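From the Greston Residents' Newsletter
06/09/2023

The washroom rota, and a few kind words about lids

September is upon us, the evening classes are back in the hall, and with them comes the subject I seem to raise every year at this time, namely the washrooms. I do hope you will bear with me. It may not be the most glamorous thing to read over your tea, but a clean loo is one of those small courtesies we do for each other, and I have had some very nice messages this summer from visitors who noticed.

We now have 18 households on the cleaning rota, which is a lovely number, and I should dearly like to get it to 30 before the clocks change. A turn takes less time than you would think — I put the radio on and I am generally finished before the play is over. Thank you to everybody in Omby Close who covered the August gaps without a murmur.

Now, to the lid. Most of us give the top a good wipe and the seat a good wipe, and then put everything down and feel pleased with ourselves. The underside of the lid gets forgotten, and it catches more than any other part when somebody flushes with it up. So please, lift it right back and go over the whole of the inside with a cloth, right out to the rim.

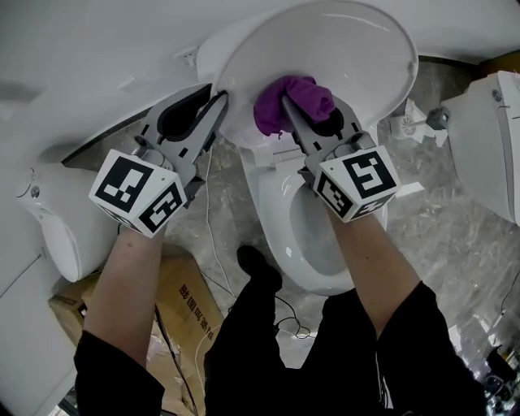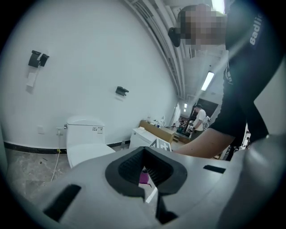 The purple cloth at work under a raised lid, in the first picture, and a toilet with its lid closed in the second.

Washrooms Correspondent and keeper of the rota
Greston Residents' Newsletter

While you are down there, do have a look at the floor beside the bowl and along the skirting. Little scraps collect in those corners and a mop only pushes them about, so a quick go with the dustpan beforehand saves a good deal of muttering later. If there is a socket or a cable nearby, please use a cloth that has been well wrung out and keep the spray bottle well away from it. The flush handle wants doing too, and the hinges at the back of the seat, where an old toothbrush is the very thing.

A word on cloths. I bought a pack of 29 from Iglesias in the high street, and they are in the cupboard under the stairs. Please keep the washroom cloths for the washrooms (I once found one draped over the kitchen tap and have not quite got over it) and put used ones in the lidded bucket to be taken home and boiled. We are trying the Flirine cleaner this month as well. It smells faintly of pears, and I should be glad to hear whether you like it or whether we ought to go back to the old one.

If you could manage a turn, even one before Christmas, the sheet is on the board by the front door with a pencil on a string. Put down whichever week suits you, and I will pop the key through your letterbox the evening before.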